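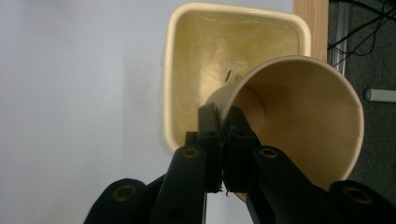
July 2023, late, back from the shop

Long one. Grippers all day. Started with the Levchenko pair because Dougal had them out already, then the Dandcombe ones after lunch, then back to Levchenko because I'd forgotten to write down the spring setting. Wrote it down this time. It's 5. Should of stayed at 5 all along.

Paper cups are the worst thing we do. Harder than the metal parts, harder than the tape rolls. Squeeze near the base and the paper gives, you get that little crease, and then is it a good grasp or a bad one? Dougal Kinnear says good, the cup came up, who cares. I say a crease is a crease and if there was coffee in it we'd be mopping. We went back and forth on this for way too long. Settled on: crease allowed, crush not allowed. No idea how to score that. Left the column blank.

Levchenko fingers: stiff, hardly any play at the joints, hand gets tired by the second batch. Close slower than I'd like. But I know where the tips are without looking.
Dandcombe: lighter, nicer in the hand, and they wander. Lost 7 cups out of 14 with them. Not even the hard angles. Just tipping one over into the plastic bin, sideways, and it slid out. Tried again with the rubber tips on, better, but then they stick and the cup won't let go when you want it to. Ugh.

Didn't get to the Likedcombe set. Box is still taped. Dougal wants them done before the call, I said fine, tomorow, first thing.

Camera sits OK for once. Fingers take up the bottom of the view which is fine, you want to see them close. What I don't love is the cup hiding the bin when it's on its side. Might tilt the mount a little. Did that in October on the old rig and regretted it, so, small tilt. One notch.

Drornitz wants up to 3,000 grasps by the end of the job. Did the math on a napkin and put the napkin in the trash. If we pick one gripper this week and stop swapping, maybe. My vote is Levchenko even with the sore thumb. Dougal still leaning Dandcombe, he likes the weight. He wasn't the one picking cups up off the carpet.

To do: more cups. Not the thin ones again. Ask about softer springs. Find the small hex key, it was in my pocket at lunch.

Thumb hurts. Bed.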